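Week 5 handout: Reading claims about soil products

Most of you will be asked by clients whether a bagged soil conditioner is worth buying. My usual answer is "show me the plot without it." Keep that in mind through this week's reading.

1. The missing control

The Drostgate trial sheet reports that treated beds gave 1663 grams of snap beans and calls this a strong result. Strong compared to what? The untreated beds gave 1487 grams, a figure tucked into a footnote, and the treated beds also got extra water. You can't split those two effects apart after the fact.

2. Short trials

Nideo ran its compost tea test for 28 days. Lettuce will show you something in that time. Soil structure won't, and yet the leaflet talks about structure on every page -- with no soil measurements at all.

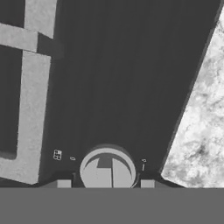
3. Before and after

Bellamy mulch is sold on pictures of a bare bed in March and a full one in July. Beds fill up by July. If the seller can't show a bed next to it that went without, set the claim aside.

4. For Sunday night

Read the Jirna worm castings report (almost 600 words, so no excuses). Write one paragraph on each of these:
- what was compared with what
- what else differed between the beds
- whether you'd spend a client's money on it

Bring a soil test from your own yard if you have one. Old ones are fine.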